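Vindeder Tablet FAQ
Last updated 27/07/2022

I bought my Vindeder back in March and I keep getting the same questions about it, so I've put my answers in one spot!

Which size did you get?
The 10 inch. I wanted the smaller one at first (cheaper, fits in my bag), but I read a lot of comics and the big screen won me over.

How long does the battery last?
I get some 7 hours of video with the brightness halfway up. Games eat through it a lot faster.

Can I add a memory card?
Yep, the slot is next to the power button. Mine has a Dalto card in it and I've never had a problem with it.

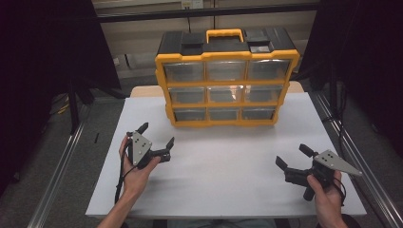

Does it come with a case?
Nope. I picked up a Texier folding one, which props the tablet up nicely but makes it pretty heavy to hold in bed.

Can I get rid of the Zaleo app store?
You can't delete it, but you can turn it off under Settings, then Apps. I did that after three days of pop-ups and I don't miss it one bit.

Would you buy it again?
I would, yeah, though I'd wait for a sale. The speakers are still kind of tinny, so have some headphones handy.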